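The Basholm Medal

My grandfather Babak Babaei left me three things, if you don't count the debts: a good winter coat, a tin of foreign buttons, and a silver medal about a shipwreck. The coat I wore out in college. The buttons went to my cousin, who had asked for them so many times while he was alive that it would have been cruel to hold on to them. The medal I kept in a sock, the way he had kept it, and I suppose I would have it there still if the roof hadn't started to leak.

It was a heavy thing, wider than a silver dollar, struck to remember the sailors of the Ladance, who went down off Basholm in a war most people have forgotten. On the front a woman in a long robe stood on a rock, holding a lantern out over the waves. On the back was a wreath, and inside the wreath were the names of the officers, and under the wreath, so small that you had to tilt it toward a lamp, were the words AND FORTY MEN. Grandfather used to sit me on his knee and make me read it aloud. "And forty men," I would say, and he would nod as if I had answered a hard question in school.

He bought it from a dealer named Bahrami, who had a shop up a flight of stairs over a bakery, so that every coin in the place smelled a little of sesame. Grandfather had gone in to sell a watch. He came out with no watch and no money and the medal in his handkerchief, and my grandmother, who had been waiting on the sidewalk with the baby, did not speak to him until supper. He told that story at every wedding in the family, and she let him tell it, and corrected him on the price.

So you will understand that it was no small matter for me to write to the auction house. The roofer wanted more than I had, it was April and raining every afternoon, and there were pots all down the upstairs hall. Warkico had a sale coming up, coins and medals of the sea, and a polite young woman on the phone said that if I brought the piece in they would be glad to look it over. I put it in my purse, sock and all, and took the early bus.

They sat me in a back room with a man in a gray cardigan who had the cleanest hands I have ever seen. He drew the medal out of the sock without any remark, for which I was grateful, and he laid it down and bent over it with his glass, and for a long while there was only the sound of him breathing through his nose.

"It's been cleaned," he said at last.

"My grandmother," I said. "Baking soda. She did it for his birthday, and he never had the heart to tell her."

He winced, but he was kind about it. He told me that the lantern was still sharp and the lettering was good, and that there was a small bump on the edge at the bottom, where it must have been dropped. I could have told him about that too. I was 5, and it was the kitchen floor, and Grandfather picked it up and said the sea had done worse.
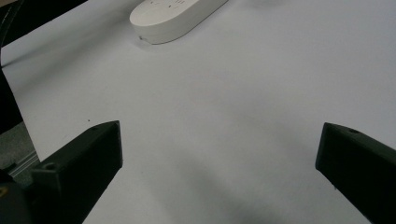
Lot 401, they made it, near the end of the afternoon, when I am told the serious people have already spent their money. I had not planned to go and I went. I wore my green dress, and I sat in the last row beside a large man eating peppermints, who offered me one and asked me what I was after. I told him I was only watching. At the front was a long pale table, smooth and bare as a plate, with one white thing lying on it, long and rounded at the ends like a big pill, and I looked at that for most of an hour, wondering whether it was something you plugged a lamp into or a case for somebody's glasses, because it was easier than looking at the screen where the medals came up one after another, each as large as a wagon wheel. Then the woman with the lantern came up, and I quit wondering about anything.

The bidding went along nicely for a minute. Somebody on the telephone wanted her, and so did a thin man by the window, and the price climbed past the gutters and was well on its way to the shingles. The auctioneer turned her over on the screen and read out the officers, one by one, in a fine voice. And then he stopped, and thanked us, and asked for the next bid. He hadn't read the last line.

"And forty men," I said. It came out a good deal louder than I meant it to.

The peppermint man turned around in his chair. The auctioneer looked over his spectacles, all the way to the last row, and asked whether that was a bid, madam, and what was my number, please.

I looked down at the paddle in my lap. They had given it to me at the door and I had taken it out of good manners. It said 55.

I held it up.

I still have pots in the upstairs hall, and I owe Warkico their commission, which the young woman on the phone has let me pay a little at a time. My grandmother would not have spoken to me until supper.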